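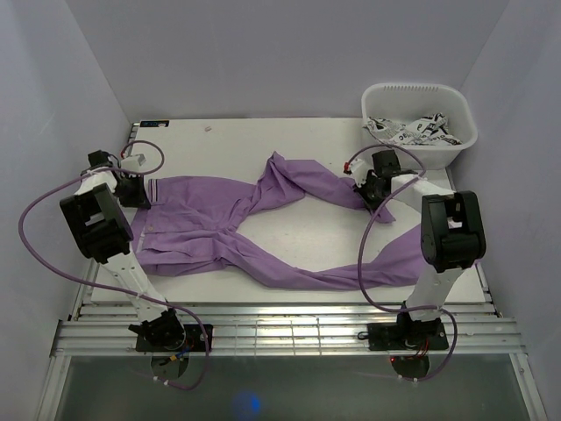 Plenside Two-Arm Folding Cell
Set-Up and User Guide

Section 6. Folding trousers

6.1 What you can expect

Customers often ask if the cell can take over the laundry folding of a house or a small shop. At this time the answer is no. It can be taught to fold one kind of garment at a time, under supervision, and trousers are the most difficult kind in this guide. The legs twist, the crotch gathers the cloth, and two layers of fabric are easily taken for one. A person with a little practice will be faster than the cell for every garment in this section.

In our tests at the Gotville workshop, we ran 200 folds with one pair of soft trousers, and nearly 90 were good enough to put on a shelf without correction. Please plan your work with this result in mind. Stiff fabrics such as denim were not tested.

6.2 Before you start

1. Remove everything from the middle of the work surface. A basket may stay in a rear corner if both arms can pass it freely.
2. Empty the pockets. Close the button and the zipper, if there is one.
3. Check that the arm cables have slack. Move each arm by hand to its farthest position and look if the cable pulls at any point.
4. Set the grip force to 40 on the control page. For thin cotton set it to 22.

CAUTION: Do not put your hands on the work surface while the arms are enabled. Use the pause key first and wait until both arms have stopped.

6.3 Placing the garment

5. Lay the trousers lengthwise, waist to the left, legs to the right. They do not need to be smooth, but the two legs should not cross.
6. Start the program TROUSERS-A. The left arm goes to the waistband and the right arm goes to a leg near the hem.
7. Watch the first grip closely. The fingers should close on the cloth and hold a small gathered piece of it.
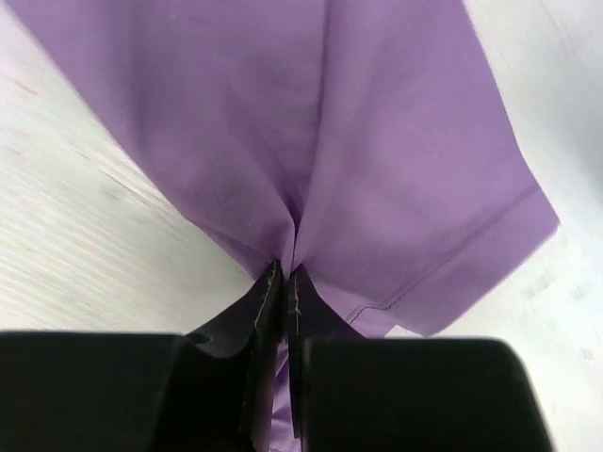 If the grip is too deep, the creases will run from the fingers up into the leg, and the fold line will be crooked afterwards. Press pause, open the gripper, and pull the cloth flat with your hand. Then continue from step 6. A grip near the stitching of the hem holds better than a grip in the plain fabric, because the seam is thicker and does not slide so easily.

Note: Worn finger pads are the most common cause of dropped cloth. Replacement pads are sold in pairs by Grimshaw. Always change both pads of one gripper together.

6.4 Cloth near the edge of the table

The program looks for corners in order to know where a leg ends. A corner which hangs over the table is difficult for it — the cloth bends down and the corner is not where the program expects it.

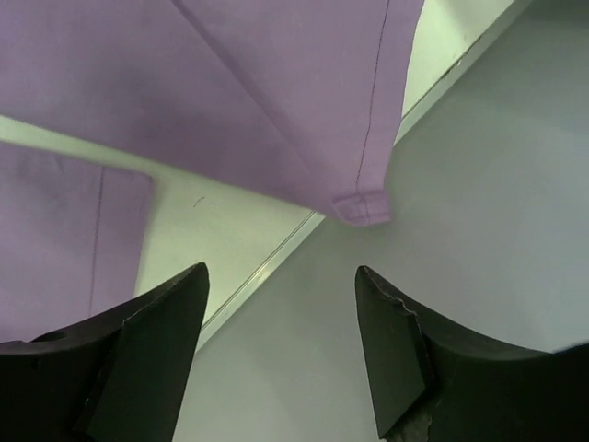
8. When the message EDGE appears, pause the cell and move the garment toward the middle by the width of one hand.
9. Check that the lower layer came with the upper one. If it stayed behind, lay the whole garment again from step 5.
10. Press continue. If EDGE appears a second time, stop the program and fold this garment by hand.

Do not use the arms to drag a garment back onto the table. The hem can catch on a rough place in the edge trim and the seam may tear.

6.5 After the fold

11. Wait for the message DONE, then pause the cell before you take the trousers out.
12. Mark the result as good or bad on the control page. The cell in our Kembridge showroom is set up in the same way, and these marks are used when a new version of the program is prepared.

For shirts and towels see Section 7.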